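Test : établi rainuré Forar en profilé aluminium, utilisé pour le démontage d'unités centrales 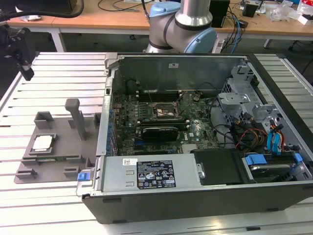
Le plateau est livré en quatre segments à assembler sur un châssis soudé. Compter une heure à deux personnes, notice Forar en main ; les couples de serrage y figurent, mais pas l'ordre des vis, que Svenja Stüber a fini par demander au support. Réponse reçue le lendemain : partir du centre et ne serrer définitivement qu'après mise à niveau.

Usage évalué : dépose de composants sur tours de bureau, boîtier couché, panneau latéral retiré. La majorité du parc traité est constituée de machines Dell à rails bleus pour les disques et à languette bleue côté alimentation. Ces boîtiers s'ouvrent presque sans outil, ce qui laisse l'établi comme principal facteur de confort.

Stabilité. Aucun jeu perceptible lors de l'extraction d'une carte graphique ou du déverrouillage d'un socket. Le revêtement blanc limite le glissement d'un châssis en tôle, sans l'empêcher : sur un boîtier léger, une fois l'alimentation sortie, il faut caler. Nous utilisons des butées Clidska vissées dans les rainures. Elles tiennent, à condition de remplacer les écrous fournis, trop tendres.

Rainures. Pratiques pour fixer un gabarit imprimé en 3D à demeure et le retrouver au même endroit le matin. Moins pratiques pour la visserie : une vis de carte mère y disparaît facilement et se récupère à l'aimant si elle est en acier, à la pince sinon. Un tapis antistatique Kenitz règle le problème mais condamne les points de fixation qu'il recouvre.

Charge. Le fabricant annonce jusqu'à 60 kg répartis. Essai mené avec six tours empilées par deux, sans flèche visible. Pas d'essai en charge ponctuelle.

Entretien. Chiffon sec, puis alcool isopropylique sur les traces de pâte thermique. Le blanc marque au niveau des arêtes après un mois ; Nestor Lacson, qui tient le poste du soir, y voit un défaut de finition, je le classe en usure normale.

Mise à la terre. Cosse prévue sous le châssis, câble non fourni. À ce niveau de gamme, l'omission est regrettable. Le modèle concurrent de Triantafyllou l'inclut, avec un plateau plein et donc sans fixation par rainure.

Note : 11 sur 15. Points perdus sur la notice, les écrous et le câble de terre.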